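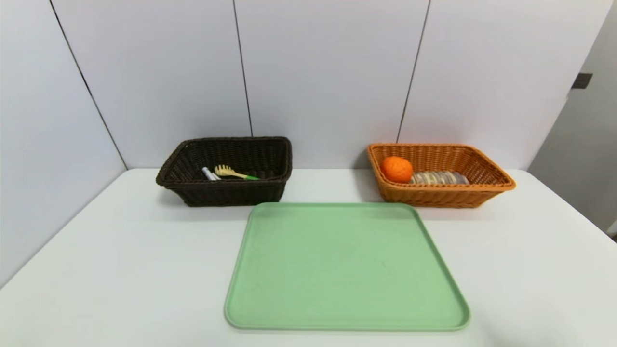

**Figure 2.** Two baskets and a tray on the sorting table.

Open containers occupy an awkward place in the literature on household order. A drawer may be shut and a cupboard may be denied, but a basket confesses. Kereama and Pearce argued in the Lotham study that people treat a basket as a decision already made: once a thing is inside, it counts as put away, whatever company it keeps. We find little to quarrel with. The dark basket in Figure 2 holds a pasta server with a green grip, lying beside a small white-and-gray cylinder with which it has no culinary relationship. The orange-tan one holds a round orange fruit and a flat wrapped package, and could pass for a food basket if one were feeling generous.

### 4.2 What counts as a category

We coded 1,727 basket entries from the Luston households. Each entry recorded one object, the container it went into, and the reason given by the person who put it there. Reasons were taken down word for word, including the 591 that consisted of "it fits" or a near relative. Our first coding scheme treated these as missing data. Tegan Kereama objected -- correctly, and at some length -- that fitting is a reason, and in many kitchens the leading one. The entries were restored and the scheme was rewritten over a weekend.

Under the revised scheme, food was the most stable category. Participants who disagreed about everything else still kept fruit away from pens. Utensils traveled more freely. A serving spoon might be filed by use, by length, or by its owner's belief that it would be wanted again soon, a belief held with great confidence and seldom tested.

Trays behaved differently from baskets. With a low rim and nothing to hide behind, a tray was described as a place where things wait. Several participants called theirs "temporary" and could not say when the arrangement had begun. Isla Pearce has proposed treating the tray as a verb, and we have so far resisted.

### 4.3 Limits

The Luston households volunteered, and people who volunteer to have their baskets examined may keep unusual baskets. We also did not record color, an omission we regret, as participants in the later Grimshaw interviews brought it up without prompting. A second round of coding is planned for October.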